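An Afternoon at the Odent Open House
July 26, 2022
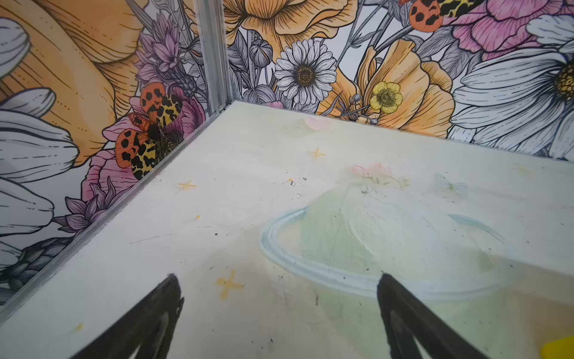
Stars on the painted floor, with a clear domed lid resting among them.

I've wanted to get inside Odent ever since Ewurabena Zakaria told me about the February open house, which I missed by a day. This time I was there when the doors opened, and I stayed until they were stacking chairs!

The little corner set was my favorite. The floor is pale cream and mint green, with yellow stars, a faint pink heart and soft pink flowers farther over. Two printed walls meet at the back, with a grooved aluminum post where they join. I love that the stars were done by hand — each one has its own shape, and one is more of a blotchy cross. It's had some use, too, with thin scratches and a scatter of specks across the middle.

Upstairs there were 13 tables of paint tests, and a woman from Clisach let me try a star of my own (mine looked like a squashed starfish, but I kept it). The visitor sheet said 420 people had signed in by midafternoon, and the line for coffee felt like all of them.

Getting there: the Hundix bus stops two blocks away. Parking fills up early. The next open house hasn't been announced, but Ewurabena and I have already said we're going.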